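GESHAM, August 2025

Burnitz Paper Supply to Extend Returns Period for School and Library Customers

Burnitz Paper Supply today announced that schools and public libraries will have 100 days to return unopened orders, up from the present 14. The new terms apply to every order placed since the start of July and cover copy paper, receipt rolls, card stock and envelopes.

The company reviewed its terms after a survey of 3,018 account holders. Many respondents asked for a period that runs past the first weeks of the school year, when enrollment figures are still changing and supply orders are often revised.

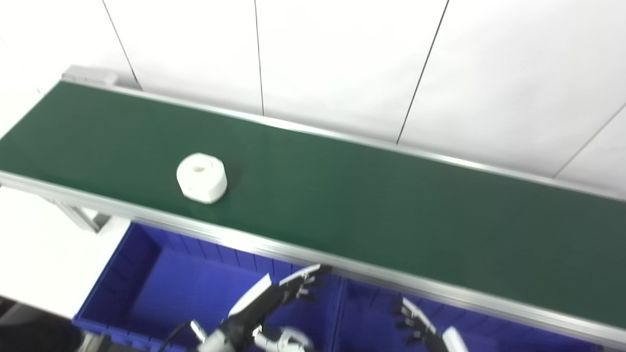

Mylene Marquez welcomed the change but said that smaller libraries would also like to see the minimum order lowered, as few of them have room to store a full pallet. Burnitz will consider minimum orders in its next review of terms.

"Our customers plan their budgets long before they know what they will need," said Rogelio Manalastas, director of customer accounts. "The longer period gives them time to correct an order without losing money on it."

Returns may be arranged by telephone or through the customer's online account. Collection is free within the Gesham and Iria delivery areas. Customers elsewhere will pay a flat fee of $19 per collection. Credit will be issued once the goods have been checked in.
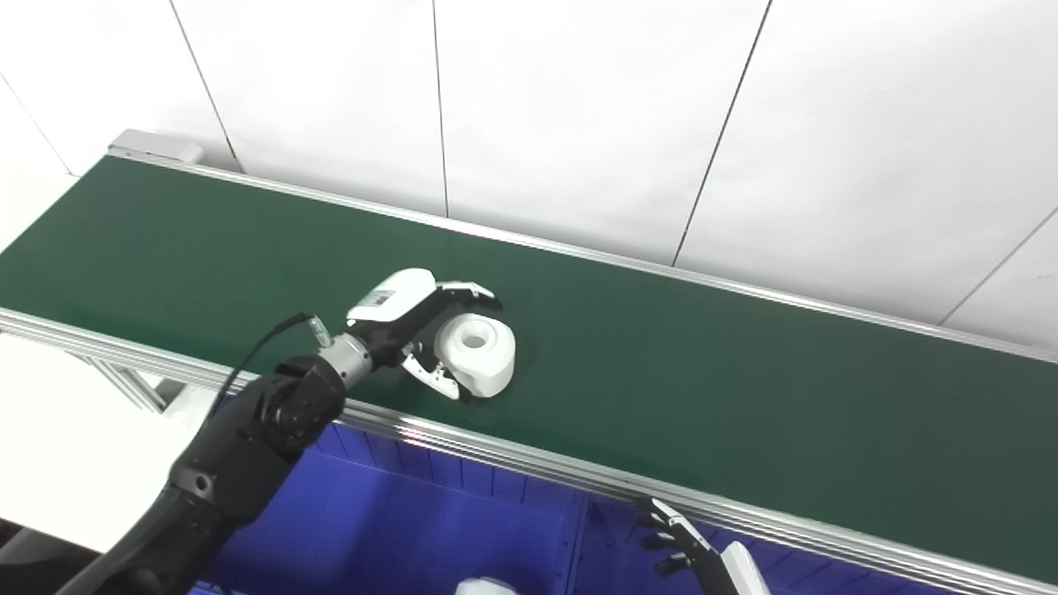

A white roll of paper on a green conveyor belt.

Terms for business customers are unchanged.

Media contact: Lovely Buenaventura, Burnitz Paper Supply, Gesham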